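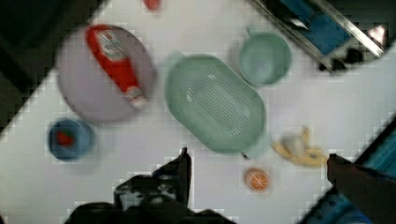

View from the wrist camera over the kitchen test table, with the orange slice between the gripper fingers.

Guddale Releases Version 7 of Bowen Task Planner for Tabletop Robot Arms

TROREMDALE, August -- Guddale today released version 7 of Bowen, its task planning and perception software for single-arm manipulation. The release adds a shared object map built from wrist and overhead cameras, a rewritten grasp ranking module, and a replay tool for reviewing planner decisions after a run. It is available now to all customers with a current license.

Earlier versions of Bowen treated each camera as a separate source. The planner chose one view per step and discarded the other. Under that scheme an object hidden from the chosen camera was dropped from the plan and had to be found again, and the arm often paused while this happened. Version 7 keeps one map for the whole task. Each object holds a position, a shape estimate and a confidence value, and either camera can update any of the three.

"The overhead camera loses part of the table every time the arm moves across it," said Joelle Nassar, who leads perception at Guddale. "We wanted an object under the arm to stay in the plan with a lower confidence. The planner can then decide if it needs another look before it commits to a grasp."

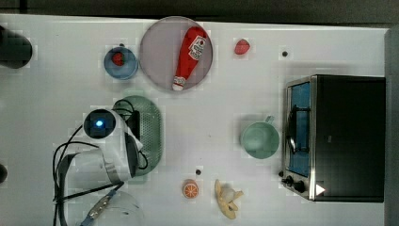 Overhead view of the same table. The arm covers part of the green colander; the toaster oven is at right.

The kitchen table layout is one of the standard setups used in development of the release. It combines large open shapes, such as bowls and a colander, with small play food and a bottle resting on another item. Nested objects were a known weak point in version 6, which could merge a container and its contents into one entry. Version 7 stores the two separately and records that one is inside or on top of the other. A command to move the container now carries its contents along in the map.

Grasp ranking has also changed. The module scores each candidate grasp on reach, clearance for both fingers and the path out after the gripper closes. Weights for the three scores are set in a plain text file and can be changed between runs without a rebuild. Customers who tuned the version 6 weights should note that the old values do not carry over. A conversion script is included.
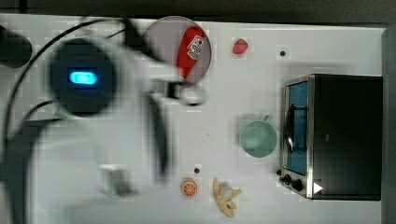

Motion blur is handled at the map level. When the arm is moving quickly, Bowen marks the image region along its path as unreliable and accepts no position updates from that region until the arm slows. Updates from the rest of the image continue as normal. The size of the masked region is computed from joint speed and camera exposure time, both of which must be supplied by the arm driver. Drivers that do not report exposure time fall back to a fixed value of 30 milliseconds.

The replay tool, named Brudinier, opens a recorded run and steps through it at the planner's own rate. For each step it lists the candidate actions, their scores and the map entries used. "Most support requests come down to one question -- why did it pick that one," said Tharindu Debnath, tools engineer. "The log had the answer before, but reading it took a long time."

Bowen version 7 supports up to 2 cameras per arm. Version 6 will receive fixes for another 6 months. Release notes, the conversion script and sample recordings are on the customer download page.

Guddale develops planning and perception software for research and light industrial robot arms.

Press contact: Mercedes Ospina, Guddale, Troremdale
Technical contact: Sunil Begum, Bowen product support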